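Lagman open day: I tried the hand-held gripper so you don't have to drive to Nevetdale (but maybe you should)

I had been putting off the Lagman open day for two years, mostly because it's in Nevetdale and the parking in Nevetdale is a nightmare. This October I finally went, on the Sunday, and I ended up staying right up until they started stacking chairs. So this is my review of the thing I spent most of that time with, the Lagman hand-held gripper, plus a few words on the day in general.

Quick background on me, so you know where I'm coming from: I sell and repair costume jewelry, and I sort a LOT of tiny stuff. Earrings, bar pins, clasps, loose beads. I have no engineering training at all. My interest in robots is that I would love one to do my sorting, and the Lagman people had a small-parts table this time, so off I went.

The gripper is a black tool with two chunky fingers and a camera on it. You hold it, you squeeze, the fingers close, and the whole time it's recording what you do so that a robot arm can be taught the same job later. At the small-parts table the job was to pick up one piece of jewelry and put it in a compartment of a divider box. Sounds like nothing! I do that hundreds of times a week with my fingertips and I was terrible at it.

Let me start with what I liked. The weight is good. I have cranky wrists and I was expecting to hand it back after five minutes, but I kept going for 30 and only felt it a little in my thumb. The squeeze is smooth all the way through, with no sticky point in the middle, and you get used to the width of the fingers faster than you'd think. My first ten tries were a mess. After that I stopped staring at my own hand and started watching the tips, and things picked up.

I also liked that the loaner tools were obviously used tools. The fingers were scuffed and a bit chipped, and it still closed nicely. I trust a demo more when the gear has some miles on it.

Now for the part I was there for. A little pearl pin or brooch is a mean little object. It's short, it lies flat, the metal is thin, and those blocky square tips have to come down right at table level on both sides or you just push it along. Get it too high and you're pinching air. My best method was to come in low and slow with the fingers wide open and close only when I was sure of both sides. 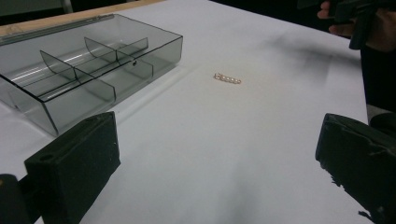 Kerstin Engebretsen wrote to me after I put a short version of this on the forum, and she disagrees with me about coming in wide. She says she starts with the fingers nearly closed over anything that small, opens just enough to clear it, and loses far fewer pieces that way. She also thinks anyone doing jewelry should ask for the narrow tips at the desk, and I had no idea there were narrow tips, so thank you, Kerstin, and I'm a little mad at the desk.

Fine, let's talk about what I didn't like. The standard tips are too big for findings and small pins, full stop. They're great on anything you'd pick up with your whole hand (I moved over to the mug table later and felt like a genius). And the box is trickier than it looks. Those see-through smoky dividers are hard to judge from above when the light bounces off the plastic, and I knocked the tool against the walls more often than I'd like to admit. I would have taken a plain white tray any day.

The instructions were thin too. One laminated card, and it spent more words on how to charge the thing than how to hold it. Rungnapa Suksawat was running our table and she was wonderful, very patient, moved my elbow out from my ribs and fixed half my problems in one go. But she had a line of people waiting and couldn't be everywhere.

The arm demo was at three. They had one going on a bigger version of the same job, with chunky plastic parts, and I watched it get seven in a row and then chase one off the edge of the table. I felt very close to that robot.

On price: the weekend rental is $70 and you can buy the whole kit for $882. For a hobbyist that's a lot. If you run a workshop and you seriously want to teach an arm your own job, the rental makes sense as a first step, and bring your own parts. For me it's a no for now. I'd go again next year though, get in line early, and ask for the narrow tips before I even take my coat off.

Parking was $10, by the way. Use the lot behind the bakery, the front one fills up before noon.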